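Buying on a private road in Grendotley, who pays for grading?

zubaidoo
Hi everyone, first post, so please be patient with me! We're looking at a little two-bedroom off the gravel road above Mendari Pond, and I've fallen for it completely (the porch!!). The listing says there's a road fee of $780 a year, but the agent couldn't tell me what it covers, and there's no written agreement that I can find. Would that scare you off?

mnegi_31
Welcome! It wouldn't scare me, no. We've been up there 7 years on a handshake and the neighbors have always chipped in for plowing and a load of gravel in April. Lovely people, and I'd buy there again tomorrow.
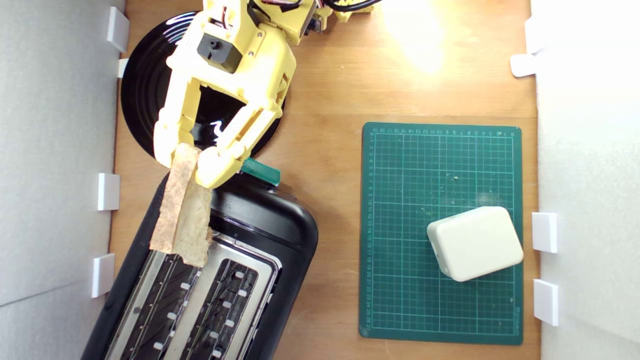 Dankwa Dave disagrees with mnegi_31, kindly but firmly. Handshakes are fine until somebody sells, and then the new folks say they never agreed to anything. Ask your lender too, as mine wanted a recorded maintenance agreement before they'd close, and it held us up for weeks.

mnegi_31
Fair enough, Dave, though we paid cash so it never came up for us. I still think a visit with the neighbors tells you more than paper does.

zubaidoo
Thank you both so much! I'm calling the county recorder in the morning, and then I'll go knock on a few doors with some banana bread.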